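# Making the planner wait its turn

I spent most of July on one bug, so I'm writing it down while I still remember the order things happened in.

The setup is a single arm at a table. It picks up kitchen things and puts them somewhere else. The software has three main pieces. Perception takes the camera data and gives back a list of objects with poses. The planner takes that list and a goal and gives back a trajectory. The controller runs the trajectory. I call the whole thing Rustareck, which started as a folder name and stuck. It's mostly C++ with Python on top for the parts I change a lot.

The bug was that sometimes the arm would go for a spot next to the object. The offset was different each time, and small. Small enough that with a cup it often grabbed it anyway, so I didn't see it for a long time. With a bottle on its side it mattered, because the fingers would come down on the shoulder of the bottle and push it away.

## What I thought it was

My first guess was calibration. It's always my first guess. I redid the hand-eye calibration twice and got the same numbers both times, within a fraction of a millimeter. That took a day and a half.

My second guess was the pose estimator. Bottles are round, so rotation around the long axis is close to meaningless, and I thought maybe the estimator was flipping between answers and dragging the position along with it. I wrote a script that logged every pose for a bottle that wasn't moving and plotted them. The rotation did jump around, as expected. The position didn't. It stayed put the whole time.

Then I blamed the controller, mainly out of frustration. I compared commanded and measured joint angles on a bad run and they matched very well. The arm was going exactly where it was told to go.

So the planner was being told the wrong place, by a perception module that had the right answer. That left the part in between.

## What it was

The part in between is a small store I wrote in an afternoon last year. Perception writes object poses into it, the planner reads them out. It has a lock, so I thought it was safe.

Poses come out of perception in the camera frame, and the camera on the wrist moves with the arm. To get them into the base frame you need to know where the arm was when the image was taken. I was looking up where the arm was when the pose was written to the store. Perception takes time to run. On an easy image it finishes fast and the two are nearly the same. On a cluttered table it takes longer, and if the arm is still moving, the transform is for a later moment than the image. The object gets placed where it would be if the picture had been taken from the new position.

My test with the bottle that wasn't moving didn't catch this because I'd parked the arm too. I had removed the one thing that caused the problem.

I went back through the logs and sorted the runs by whether the arm was moving at capture time. Of 59 bad grasps, 41 were moving. Of the other 18, I could explain most by the fingers hitting something on the way in, and a few I never explained. I'm leaving those alone for now.

## The fix

The fix has two parts.

The first is the obvious one. Every pose now carries the timestamp of its image, and the transform lookup uses that timestamp. If the joint history doesn't go back far enough, the lookup fails and the pose is thrown out. Before, it silently used the latest one. The change in the store is short:

```
stamp = pose.image_stamp
T = joint_history.transform_at(stamp)
if T is None:
 drop(pose, reason="no_history")
else:
 store.put(T * pose, stamp)
```

The history buffer holds 1295 joint samples, which covers the slowest perception run I have on record with room to spare. It's an odd number because I worked it out from the slowest run plus a margin and never rounded it.

The second part is that the planner has to wait. It used to plan from whatever was in the store when a goal came in. Now a goal also has a stamp, and the planner won't use any pose older than the end of the last motion. If there isn't one yet, it sits and waits for perception to finish. There's a timeout, after which it asks for a fresh look and logs it.

Waiting makes each pick slower. I don't mind much. If I cared about speed I'd plan from the old pose and then correct on the way down, and I may do that later, but I want the simple version to be boring first.

Aigars Lukoševičius read the change for me and pointed out that the planner was still comparing goal stamps from one clock with image stamps from another. The camera driver has its own clock. They were close enough that I hadn't noticed, but they drift. I now convert on arrival and keep one clock everywhere else. He also asked why the store had a method called `get_latest` at all, and I didn't have a good answer, so it's gone. Removing it broke four scripts. Two of them had the same bug.

## Testing it

I wanted clutter, since clutter is what makes perception slow. The ketchup bottle went back in because it had been the worst one, along with cups and a couple of see-through dishes. Those are hard on the depth data, and they push the run time up nicely.

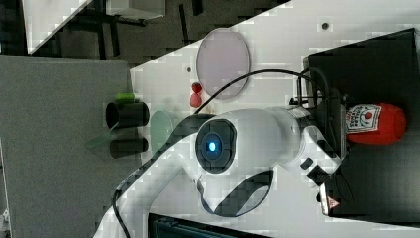 *Gripper beside the black surface, ketchup bottle on its side, dishes and cups farther back.*

For each layout I ran the same goals with the old store and the new one, switched by a flag. I also added a replay mode, which I should have had from the start. It feeds recorded images and joint states through perception and the planner at their original timing, with the controller stubbed out, and compares the target poses. I can add a fake delay to perception and watch what happens. With the old store, more delay means a bigger offset. With the new one, the target stays where it is and the planner just waits longer.

The replay test runs on every commit now. It fails if any target shifts by more than a couple of millimeters between zero delay and a long delay.

## Still to do

- The drop reasons go to a text log. I'd like counts per run.
- The timeout is one fixed value for everything. It should depend on how busy the table is.
- The clear dishes still get merged into one object when they overlap in the camera view. That's a separate problem and it was there before.
- Collision shapes use the old pose path. They don't call `get_latest`, but they cache their own copy, and I haven't checked what stamp it ends up with.

I'm starting with the collision shapes. If they have the same problem, then the few grasps I couldn't explain may turn out to be that.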